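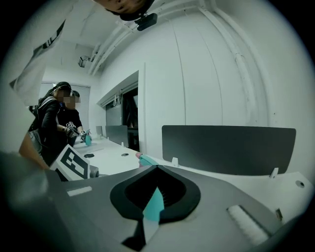
# Can a machine do the chores yet?

Project report, 11/09/2026
Group: Nahuel Sepúlveda, Jintana Duangkaew, Hortensia Olivares
Advisor: Reinhold Hellwig

## Question

We wanted to know which small household and shop chores a two-finger gripper can learn from people showing it the job by hand. We left out anything with stairs, heat or running water. That still leaves a lot of what people do all day: putting things back, wiping, folding, sorting stock.

## What we did

Each chore was shown with hand-held grippers, and the recordings were used to train one policy per chore. The policy then ran on the lab's arm, which we call Truko. Over August we collected 3,125 demonstrations and ran 332 trials on the arm. Lautaro Espinoza set up the training jobs and fixed the calibration script twice.

We picked seven chores:

- pick up a small object from a desk and put it in a bin
- wipe a desk with a cloth
- fold a hand towel
- hang a shirt on a hanger
- stock a shelf with boxes
- sort screws into trays
- close a zippered pouch

A trial counted as a success if the chore was finished without anyone touching the arm. We did not set a time limit, and this helped our numbers.

## Results

Desk pickup worked best. It kept working when we moved the object to the other end of the desk, but it got worse with soft or very flat things. Shelf stocking was second. The boxes went in, though often crooked, and a store would want them straightened.

Wiping is hard to score. The arm made the right motion every time, but it pressed too lightly near the far edge and left crumbs there. We counted those as failures. Hortensia thinks half of them should have passed.

Towel folding worked if the towel started out flat. From a crumpled start it succeeded nine times in the whole project. The shirt and the pouch did not work at all. For the pouch, the fingers lost the zipper pull as soon as it turned sideways. Screws were in between – the arm could sort them, but it often picked up two at once.

Speed was a problem everywhere. Jintana folded a towel and put it away while the arm was still lining up on its first corner.

## Problems with the method

People do not show a chore the same way twice. Nahuel picks things up from the side and Jintana from above, and the policy trained on both of them sometimes stopped halfway between the two. After we agreed on one way to grasp, pickup improved. We should have written that down before the first session.

We also tested only in the room where we recorded. The visit to the Harker stockroom was canceled, so we can't say how any of this would hold up in a real shop.

## Next steps

- Repeat pickup and shelf stocking in a second room
- Record more crumpled towels
- Try a narrower fingertip on the zipper
- Add a time limit to the scoring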